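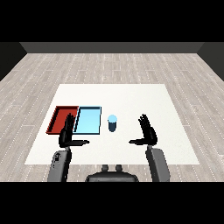 Support > Limalley controller > Open and recent tickets > Right hand stalls short of cup, then cup flies off

Opened in April by the sim desk, Nutoscombe
6 comments | 2 shares

Hello all, me again, sorry. I've got a good one for you this time and I've been putting everything in one ticket as I go, so apologies if it rambles.

We're running the Arnardóttir tabletop task in Kiltent, the easy one with the red tray and the blue tray next to each other on the white table and a single cup to pick up. Right hand picks up the cup, cup goes in the blue tray, hands go back up to the ready pose, done. Each episode gets 300 steps. It's our smoke test, so it gets run before anything harder, and it's been fine for ages. I'd stopped watching it, to be frank.

Since I pulled the latest Limalley build, episode 41 fails. Same seed, same episode, every time. The right hand comes in from the side perfectly nicely, slows down as it should, and then just stops with a visible gap between the fingers and the cup. It sits there. The joint efforts climb and climb until they hit the limit, the wrist starts to shiver, and then the cup shoots off the table towards the back wall like somebody's flicked it. After that the hand carries on with the rest of the motion holding nothing at all and the log says PLACE OK. Lovely.

Marking this as a safety one as well as a sim bug. The effort limit in that config is the same one we use on the real arms downstairs, and a hand that leans on something it can't feel properly at full effort is not a thing I want near a real table. I've put a hold on copying this config across until we know what it is. Please don't lift the hold, even if you're in a hurry!

What I tried first (mostly a waste of a morning, but so you don't have to)

Restarted Kiltent. No change. Cleared the asset cache and restarted it again. No change.

Ran episode 41 on its own, without the ones before it. I was half hoping it would pass, which would have meant something left over from an earlier episode. It failed in exactly the same way, same gap and same shiver.

Swapped back to the previous Limalley build. It passed! So I spent a good while happily blaming the controller and reading through the changes, and found nothing that touches grasping. There's a tidier reset for the left hand (it used to drift over the trays while it was waiting, now it holds still) and a change to the way it reads contacts. I'll come back to the second one.

Turned the left hand off completely, in case the two arms were fighting over the reach. Still failed. I've turned it back on and the left hand is innocent.

Made the table slippery, then sticky. With a sticky table the cup stays put a little longer and then goes even further. I did this more times than I needed to.

09:40, update

Should have done this to begin with. I switched on the contact overlay in Kiltent and there's a contact lit up between the right hand and the cup while there's still clear space between the two. The hand is touching something, it's just not the cup you can see.

So I drew the collision shapes instead of the nice ones. The cup we look at is a little cylinder with a body that narrows a bit towards a rounded base. The shape the physics uses is a straight-sided block, wider than the cup all the way down and a lot wider at the bottom. The fingers were pushing on the corner of that. Mystery of the gap solved, at least, and I felt a bit daft about the sticky table.

11:15, update

Right, but why only this episode, and why was it fine on the old build? I think I've got it now.

Episode 41 is the first in the list where the cup gets turned on the spot at reset. On a round cup you'd never notice. On a block it means a corner is facing the thumb, where in all the earlier ones it was a flat side, and a flat side was close enough to the real cup that the grasp worked by luck. I checked by setting the turn to zero for that one episode and it passed. Then I put the same turn on one of the earlier episodes and that one failed, so I'm pretty happy with this.

As for the old build - it ignored any contact that came in before the fingers started closing. The new one believes every contact it's given, decides it has arrived, and pushes to hold. The new behaviour is right, if you ask me. The old one had been shoving through the bad corner all this time and we never spotted it.

Then there's PLACE OK. The place check only looks at whether the hand got to the drop position over the blue tray. It never asks where the cup is. I had genuinely assumed it did! That means any of our past runs could have an empty-handed pass in them, and I don't know how many. I'm not going to guess in here.

What I've changed

Cup collision shape: rebuilt from the visible one, rounded base included. It wobbled slightly on reset with the new base, so I gave it a small flat spot underneath and it stands up happily now.

Place check: cup has to be inside the rim of the tray and the hand has to be clear of it. Otherwise it's a fail and the log says where the cup ended up.

Effort: if effort goes up and the fingers aren't moving, the hand now backs off and the episode ends. It doesn't lean any more. I tested this by putting the bad block back in on purpose, and it backed off before the shiver started.

14:30, update

Full list rerun with all three changes. Episode 41 passes, cup in the blue tray, and I watched it with my own eyes this time. 2 others now fail that used to pass, both on the new place check, with the cup perched on the rim where the trays meet. I think those are real failures we've been counting as good ones, so I've left them failing and opened a separate ticket.

Still open

The trays. I haven't looked at their collision shapes yet, and given the cup I don't trust them. The rims are only slightly raised so it may not matter much, but the rim is just where those two cups got stuck.

The hold on the config stays on for the real arms until the back-off has been tried down there with something soft in place of the cup, and with a hand on the stop button. I'm around most of tomorrow if anyone wants to do it with me.

And could whoever looks after the Arnardóttir assets tell me if the block shape was deliberate? There's no note with it. If it was put in to make things run faster, fine, but it needs to be a block that fits inside the cup. I've kept a copy of the old one in the ticket folder in case you want it back for comparison.

Leaving this open for now, status changed to "fix in test".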